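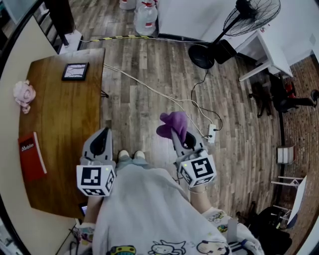 The group at Arkadbridge trains its manipulation policies without driving a robot during collection. A person carries two hand-held grippers through an ordinary task, and the position of each hand is recovered from square markers on a cube fixed to the gripper. We spoke to the project lead on 4/26/22 about the first results of the study, called Mendwood.

The data set holds 2,096 demonstrations from 40 rooms. "Cloth was the hard part," the lead says. "A rigid object has one pose. A cloth has a different shape each time it is picked up, and the policy has to cope with that."

The main finding concerns variety. With the number of demonstrations held fixed, policies trained on 23 rooms failed less often in an unseen room than those trained on 3. Adding more recordings from the same rooms gave little. "We had expected the curve to flatten later than it did," the lead says.

Marker tracking has its limits. When a hand turns far enough, both patterned faces can be lost from view – the software then fills the gap from motion sensors, and long gaps are discarded. The Oltau laboratory will repeat the cloth trials in July with its own arms and the same recordings.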